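30/08/2021

Up at 6 with the rain. Took the early bus to Prirnbridge to sign the lease papers, and the office was shut until 9, so I sat in the bakery and wrote the grocery list twice. The rent goes up in September. I signed anyway.

Jasmina Kelmendi called at lunch about the choir. We have 19 singers now but only two tenors, and she wants to drop the Hulme piece. I said keep it.

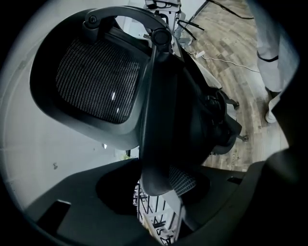 The black office chair.

Worked on the alto part until 4. Measures 11 to 17 are still too low for most of them. Soup for supper, then called Mom. Her knee is better and she is walking to church again. Need stamps tomorrow.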